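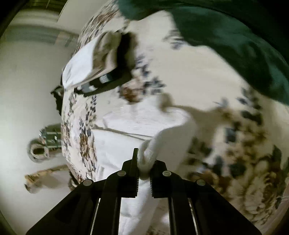

White towel, flowered bedspread, round one

Towel folding on the bed, where do you stand?

hemline_70
Posted 2023-09-12
I have moved all my laundry folding to the bed. The kitchen table has crumbs and opinions on it. My question is about white towels. Do you shake them out first or go straight to the corners? I have 15 of them because I once believed I would have guests.

Surero
Shake first. Thick terry holds a twist like a grudge. If one corner has gone ropey, like the one in your picture, and you fold over it, you get a lump in the stack and the stack leans.

mudroom
Disagree. Shaking is theater. Lay it flat, pull the corners, done. I have been doing it this way since February and my shelf is fine.

Surero
Your shelf has been fine since February. Mine has been fine since the last century.

raptis_b
Can we talk about folding on the bedspread at all? White towels pick up every bit of fuzz. I put an old sheet down first.

hemline_70
So now I have to wash the sheet.

raptis_b
Every 10 loads or so. You'll live.

mudroom
With a print like that you'd never see the fuzz anyway. Navy, gray, brown, something in there matches whatever your dog is.

endton ave
I like the bedspread. My grandmother had brown roses on everything, including the lampshades. Where is it from?

hemline_70
Came with the house, more or less. It was in the linen closet with 7 pillowcases, none of them related to each other.

endton ave
Then you have inherited a guest room. Explains the towels.

Surero
Back to the subject. Thirds lengthwise, then in half, then in half again. Fold facing out on the shelf.

mudroom
Rolled.

Surero
Rolled is for hotels and people with baskets.

mudroom
I have baskets.

Surero
Yes, I guessed.

raptis_b
Rolling does work for hand towels. Bath towels roll up into something the size of a ham and then they come undone in the night.

hemline_70
I tried thirds just now. Did four of them with a shake and four without. The shaken ones do sit flatter, sorry mudroom. I also knocked the whole pile off the bed while shaking the last one, so I'm calling it a draw.

mudroom
I'll take it.

endton ave
Does anyone iron theirs? Asking for my mother, who does.

Surero
Start a new thread for that please. We had one and it got locked.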